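I want to stick up for the short game. I paid 30 quid for Dultow in February, finished it over a wet weekend, and then made the mistake of reading the reviews underneath it. Page after page of people cross that it was over so soon!

Well, I loved it. You run a ferry office, you sell tickets, you slowly work out why the same passenger keeps coming back, and then it ends. No crafting, no map full of icons, no daily login bonus. My friend Glenys Wainwright is still chipping away at Plulham, which has 791 side quests (it says so on the box, as if that were a good thing). She has done 236 of them and can't tell me what a single one was about — something with goats, she thinks.

I'm not against big games. I lost most of a winter to one when I was younger and had no garden to look after. But somewhere along the line we started pricing these things by the hour, like parking, and the studios noticed. So now we get the same bandit camp over and over with the tents moved round, and a horse that takes ages to get anywhere.

Would you moan at a film for being under two hours? I wouldn't. I'd ask if it was any good.

The people behind Dultow are apparently making another one, set in a lighthouse this time. I hope they keep it small. I'd pay the same again for half the length, and I'll argue with anyone about it — Glenys included, if she ever gets away from those goats.

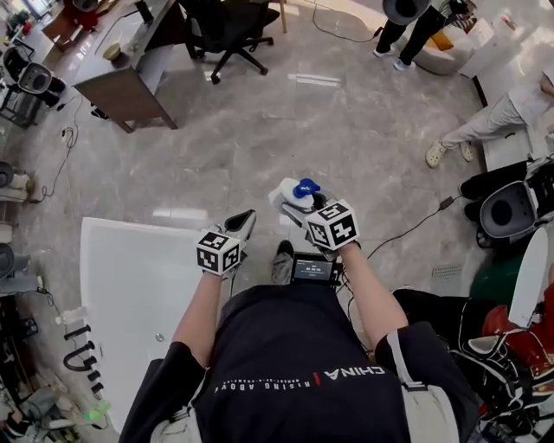
Clondbridge, 7 Nov 2018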